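How to Write the Specific Aims Page for Your First Research Grant

If you're a new investigator in infectious disease (or anything close to it), the Specific Aims page is the single page you'll rewrite more than any other. I love this page! I know that's a strange thing to say about a grant application, but a good one is a pleasure to read, and you can learn to write one in a few weeks of steady work.

Before you start

Read the funding announcement all the way through, with a pen. Mark every sentence that says what the funder wants to see happen in the world, and then every sentence that says what they won't pay for. I once drafted a whole aim around mosquito trapping for a call that excluded field collection in its last paragraph. I found out after lunch on the day I planned to send it to my mentor.

Then write down, in plain words, the thing you want to find out. One sentence. If you study how flu strains move between barn swallows and backyard poultry, say that. Leave the sequencing platform out of it for now.

Step 1: The opening paragraph

Start with the problem, and get to the gap fast. Your reviewer may have 9 applications in the stack and a flight in the morning. Two sentences on why the disease matters, two on what's known, one on what isn't. Please don't open with "Influenza is a major public health concern." Everyone on the panel knows! Open with the piece of it that belongs to you, like the birds that carry virus with no sign of illness, or the farms where sampling stops in August and picks up again after the cold weather comes.

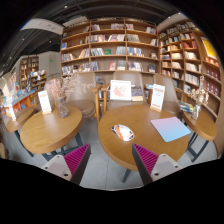

End the paragraph with the gap itself, stated so clearly that a reader could underline it. Many reviewers do exactly that, and they'll go looking for the same words again in your aims.

Step 2: The hypothesis paragraph

Give your long-term goal, then the objective of this application, then the central hypothesis. They're different sizes, and mixing them up is the most common trouble I see in drafts. The long-term goal can take a career. The objective has to fit inside the award period, with your staff and your freezer space.

Put your preliminary data in one sentence under the hypothesis. If all you have is a small pilot, say what the pilot showed and move on. A modest result, stated cleanly, reads so much better than a modest result wearing a big coat.

Step 3: The aims

Start each one with a verb that has an end to it: determine, measure, compare, test. "Explore" and "investigate" can go on forever, and reviewers worry about that. Under each aim, write the approach in two or three lines and then what you expect to learn.

Now the big check. Cover Aim 1 with your hand and imagine it fails completely. Can you still do Aim 2? If Aim 2 needs the antibody you hope to make in Aim 1, you have a dependent aim, and it will come up in review. Try swapping in samples you already hold, or a published reagent, and see whether the second aim can stand up by itself.

Benedito Lins went a step further when our writing group passed around an early version of this page.
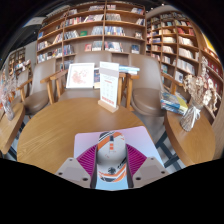 Marlene Medeiros: I'd add that a dependent aim can sometimes be saved by order alone. Mine was marked down as Aim 2, and when I resubmitted I put the serology first, using banked samples, and moved the new assay to the end. Same work, same budget, and the comment didn't come back. Benedito's trick of having a colleague from another department read only the bold lines helped me spot it.

I've started doing both, and I'm so glad she wrote in!

Step 4: The closing paragraph

Say what will exist when you're done that doesn't exist today. A dataset, a sampling protocol, a tested model of spread. Then one sentence on who can use it. Keep it short, and check that it answers the gap you stated in paragraph one, using the same terms. If you called it "silent shedding" at the top, don't call it "subclinical transmission" at the bottom.

Formatting

One page, with the margins and font the funder asks for. Leave white space between the aims. Save the PDF, open it on another computer, and check that your Greek letters survived.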